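Tidying the sports cupboard: my project report

I picked the badminton shelf for my storage project, mainly because it drives me up the wall every time I go in there! The question was simple enough. Does it help to keep shuttlecocks in clear open trays instead of the big cloth sack we've always used at Jadholm?

First I emptied the sack, which was a horrible job (fluff everywhere, and one very old sock). I sorted the shuttles by type and threw out any with a split skirt. The club had 60 plastic ones left after that, more than I'd expected. Then I put them in shallow trays, on their sides, and left them like that through February.

My worry was the skirts. The Momeo leaflet I read says nylon ones spring back if they get squashed, but ours came out of the sack looking pretty sorry for themselves, so I wanted them lying loosely with no weight on top. I did try stacking them inside each other as well – much neater, but a pain to pull apart when you're in a hurry and people are waiting for a court.

I asked everyone who used the cupboard to tick a sheet if they'd found what they wanted straight away. The sack got 2 ticks in its last week (ouch) and the trays did loads better, though I lost the sheet for one evening so I can't give a proper total. The trays do take up more shelf, 200 mm deeper than I'd planned for, and I had to shift the net bag to make room. Next time I'd measure first!

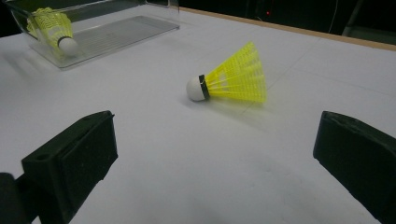
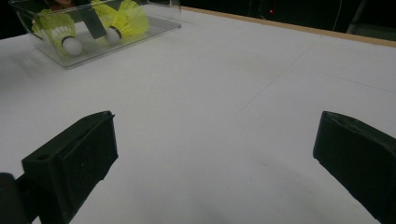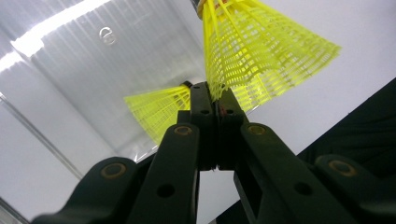 Figure 1. Yellow plastic shuttlecocks, two in each photo.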